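Brilisley two-arm kit, reviewed after a season of small chores

By Radek Doležal
5 Jul 2021

1557 shares

My wife asked me a simple question when the boxes arrived: will it put away the things I leave on the dresser? I have tried to answer this question and not a more scientific one. The Brilisley kit is sold for learning and light bench work, and the price I paid was 1821 dollars with two arms, two grippers and the front rail. For this money I wanted to know if a machine can do a chore in the house yet, or a simple job in a workshop like ours.

I work in a small repair shop, mostly clocks and kitchen scales, so I am used to screws. The assembly took me two evenings. The manual is clear in the mechanical part and poor in the electrical part. One drawing shows the cable going to the wrong side of the elbow, and I followed the drawing and had to open the joint again. Please look at the correction sheet on the maker's site before you begin.

What is good first. The arms are quiet. I could run them while my colleague Masaru Yagi was speaking with a customer in the next room, and he did not need to raise his voice. The joints have almost no play when they are new. The grippers close softly, and you can set the force in the software in small steps. For hard objects with straight sides I had very few problems: boxes of matches, a wooden spoon, a jar with the lid on.

Teaching the arms is done by hand. You guide a second, smaller pair of handles and the arms repeat your movement, and the software learns from the recordings. For one task I recorded nearly 1000 tries, and I must say it is tiring work. Your shoulders become stiff. You also learn how many small decisions your own fingers make when you pick up a ring from a flat table. My first recordings were bad and I deleted them. I was moving as a person moves, quickly and a little carelessly, and the machine copied the carelessness very well.

Soft things are still the weak point. A folded napkin is possible if it lies always in the same place. A sock is a matter of luck. Bands of rubber or silicone are somewhere between: the gripper takes them, but they twist, and then they lie in a different shape from the one you taught. Thin round things are difficult in another way. The fingers press on the edge, the ring slides, and the arm goes up with nothing and continues its program with great confidence. I found this quite funny on the first day and less funny after a week.

Using both arms together is where the kit becomes interesting. With one arm a long object hangs down and turns in the grip. With two, it can be carried level. But the timing must be good – if one side lifts even a little earlier, the object tilts and whatever lies on it begins to travel. The software has a setting called "paired lift", hidden in the third menu, which helps with this. I don't understand why it is off from the beginning.

My test of choice is the dresser test, as I call it now: watches, fitness bands, a couple of oval hoops, and a wooden board where the watches should live.
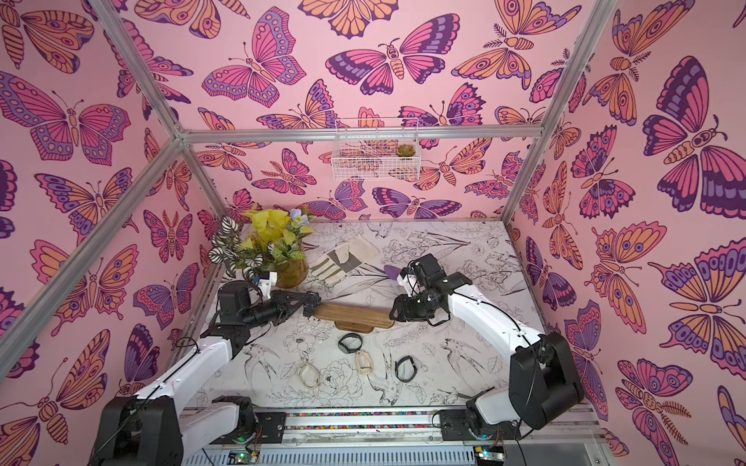
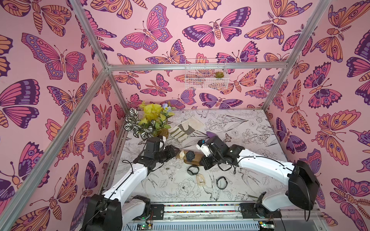
I gave each result a grade as if I were paying someone for the work. Handling the board: good. A heavy digital watch: good, the thick case gives the fingers something to hold. A dress watch with a thin case: acceptable, with slow speed only, and I would not use your grandfather's. Bands and hoops: not yet. On my best day the arms cleared everything without my help, but I could not repeat that day when I changed the lamp in the room. Light matters very much to the cameras, and the manual says only one sentence on this.

Speed is another matter. A person does this chore while thinking of something else. The kit needs several minutes, and I stayed near the stop button the whole time. So it is not saving my time at all. In the shop the calculation is a little better. We have parts which always come in the same tray, and there the arms can work through the lunch break. I compared also with the older Zidwood single arm, which Tsutomu Kamata was kind to lend me. The Zidwood is stronger and faster, but its gripper is rough and it left marks on soft wood.

Things I would change: a longer cable for the stop button, softer pads for the fingers (mine started to shine and slip, and the replacement set is sold out until October), and a warning sound when the gripper closes on nothing.

Would I buy it again? For the workshop, yes, and I would take the extra pads in the same order. For the dresser, my wife still finds my watch in the morning next to the sink.

Comments

Sachiko Sugawara
Thank you for the note about the elbow cable, I was just at this page of the manual. Does paired lift also work if the two arms are not mounted on the same rail?

Radek Doležal
I tried it only on the common rail. I think you would need to calibrate again.

Kohei Yokoyama
Same experience with rings. I put a thin felt sheet under them and it got much better, the finger can go in under the edge a bit. Bands are still hopeless for me.

Tsutomu Kamata
The marks on the wood were from the old pads. I have changed them. You can have the arm again for a week if you return my hex keys.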